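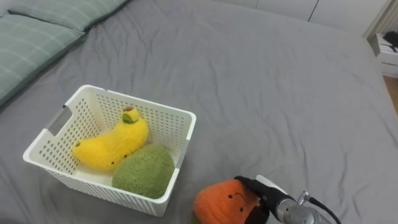 I slept badly for most of my thirties and blamed everything except the bed. I blamed coffee. I blamed the neighbor's porch light, my phone, my boss and for one whole winter the radiator. Then I spent a June weekend at a tiny inn in a town called Alvarado, slept nine hours straight, and came home furious. What did they have that I didn't?

Sheets, mostly! Plain, slightly heavy cotton ones that felt like a shirt somebody had owned for years. I went back down to the front desk and asked about them, which is how I met Morenike Ibrahim, who runs the place and has very strong feelings about laundry. She let me follow her around for a morning, and I've been boring my friends with what I learned ever since.

The inn opened in 1904, as a boarding house for railroad people, and the old linen closet is still in use. It's a proper little room with slatted shelves and a window, and it smells like warm bread (I can't explain that, I just stood there breathing). Morenike keeps an old housekeeping ledger in there. One page lists 476 pillowcases, all of them ironed by hand, and I had to sit down when I read it.

"People come in asking for the number," she told me. She meant thread count. She has had guests ask if the sheets were a thousand, and a man who swore his at home were 4000, which made her laugh so hard she had to put down a stack of towels. You can only fit so many threads into an inch of cloth. The giant numbers mostly come from counting every skinny strand twisted into a thread, and a sheet made that way can end up stiff and stuffy. She buys percale from a small mill called Kaltora, and she picks it by rubbing it between her finger and thumb with her eyes closed.

So I tried doing that. I went to three stores and rubbed things with my eyes shut like a crazy person. A saleswoman asked if I needed to sit down. But I did find out I like crisp and hate silky – all those years of sateen, and I'd never once asked myself whether I enjoyed it.

The other thing I'd been getting wrong was washing. I used to pour in softener as if I were watering a plant. Morenike uses none. She also uses half the soap I do, warm water, and never a packed machine, and then everything goes out on the line behind the kitchen if the weather's decent. I don't have a line. I have a folding rack from Nuleo that pinches my fingers and a bathroom door, and a sheet over a bathroom door dries fine if you turn it once before dinner.

My mother, when I told her all this on the phone, said she'd been telling me about softener since college. She may have.
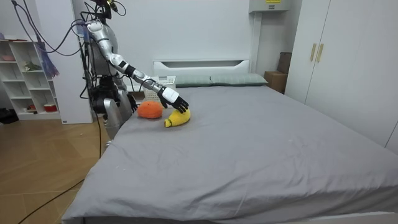

The fitted sheet problem

I can't write about bedding and skip the corners. Mine used to pop off in the night, always the one by my left shoulder, and I'd wake up with my cheek on bare mattress. I bought clips. I bought a kind of suspender thing that Morken sells, and it twanged.

Then I measured my mattress. It was much deeper than the sheets I'd been buying, by a good three inches, and no clip in the world was going to fix that. Deep-pocket sheets cost me 58 dollars and the corners have stayed put ever since. I still check the left one before I turn off the lamp.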